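Le tri à la source, une affaire de gestes courts

Dans les logements de moins de 53 m², la gestion des déchets se joue sur quelques pas. Le bureau d'études Lapointe a relevé les habitudes de 20 foyers de Hurnau pendant le mois de novembre. Premier constat : le nombre de bacs compte moins que leur distance au plan de travail. Au-delà de deux mètres, le recyclable finit avec le reste.

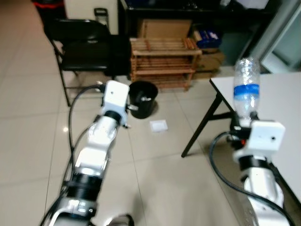 La bouteille en plastique reste l'objet le plus mal orienté du relevé. Son volume pose problème avant son poids : entière, elle occupe vite une corbeille de bureau. Froissée comme celle-ci, débouchonnée, bague d'étiquette bleue encore en place, elle prend moins de place et peut rejoindre le bac des emballages. La corbeille ronde noire posée au sol, où dépasse déjà quelque chose de blanc et chiffonné, convient aux rebuts secs – à condition d'en rester là. Le carré de papier posé devant relève du même flux.

Morven Pollock, qui a dirigé le relevé, recommande un second contenant contre le mur, à hauteur de hanche. Les cartons se stockent à plat, dépliés, et sortent le samedi. Innes Forsyth préfère un bac bas de nearly 200 mm de large, glissé sous la table.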